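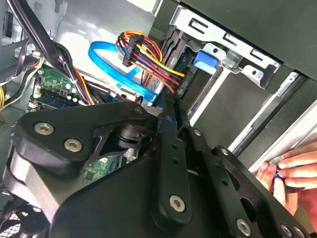
Figure 4.1 Inside a desktop tower: the green motherboard, a blue SATA data cable and the drive cage.

Chapter 4
What all those cables are for

The first computer I ever opened was a beige tower bought for 20 pounds from a house clearance in Holgate, and I shut it again within a minute. I'd expected something neat, like the drawings in the manual. What I got was a nest of wires going off in every direction, and I was quite sure that if I so much as breathed on it I'd never get it working again. (I did open it again the next evening, and I still have the scar on my thumb from the edge of the case. Metal edges in there can be sharp, so please go slowly.)

If you've worked through the last three chapters you already know what a processor does and why memory forgets everything when the power goes off. Now we get to look at how the parts are joined together, and this is my favourite bit of the whole book!

Start with the colours. In Figure 4.1 you'll find red, yellow, orange and black wires gathered at a black plug. Those are power wires, and in most desktop machines the colours mean the same thing: black is ground, red carries 5 volts, yellow carries 12 and orange carries 3.3. Once you know that, half the nest sorts itself out – you can follow a bundle with your eye and say "power, power, power" and forget about it for a while.

The blue cable is doing a different job. It's a SATA data cable, the sort that carries files between a drive and the motherboard. A SATA drive needs both, one lead for power and one for data, and a great many "dead" drives brought to my evening class at Volenport have simply had one of the two knocked loose. Data cables come in all sorts of colours, by the way. Blue, red, black, it makes no difference to what goes through them.

Then there's the drive cage, the silver metal box in the upper right of the figure. Cages vary a lot from maker to maker. Some want a screwdriver, others have plastic tabs or clips, and we'll try both kinds in Activity 4B.

Before you touch anything, three rules from my bench:

Switch off at the wall and pull out the mains lead.
Touch bare metal on the case before you reach in.
Pull on the plug, never on the wires.

You'll need an old tower, a crosshead screwdriver, a pencil and a few sticky labels for Activity 4A, which begins on the next page.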